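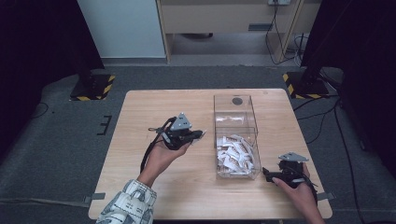
Two hand-held grippers at a sorting table, with the small white packets in their clear box.

Equipment budget: what we are asking for in the next round

The hand-held gripper work is moving to a second table, and the purchase list has to be with Gisela Rathjen before the end of March. Themba Sithole has put together a first draft. The main points are below so that people can object before it goes in.

The largest line is another pair of grippers. Vetberg quoted 1591 per pair, with straps and top plates included but no spare jaw tips. Plirnska came in lower, but their delivery time is 17 weeks and they want full payment with the order. Themba recommends Vetberg. We already own their chargers, and the people doing the packet tasks are used to the weight.

Spare jaw tips are a separate line this year. Last year they were paid for out of general supplies, and Lejla Ionescu spent a good part of the fall moving money back and forth to cover them. The draft asks for 624 for tips and replacement straps together. If we run under, the balance goes toward cable covers for the floor.

The table itself should be cheap. Any plain one will do as long as the corners are rounded and the brackets fit over the edge. Thabiso Nkuna is checking whether Pillay still stocks the size we have now. Clear divided boxes and packets will come from the supplies budget as before.

Two items were left out. The storage upgrade is on hold until Wonden sends a revised price, and the height-adjustable table that several of you asked for has been moved to the following year. Ntombi Botha is keeping the list of deferred requests, so send her anything you want considered then.

We also need a figure for operator hours on the second table. Team leads should send Themba their estimates by noon on the last working day before the deadline. Please give hours per task, with training time listed separately.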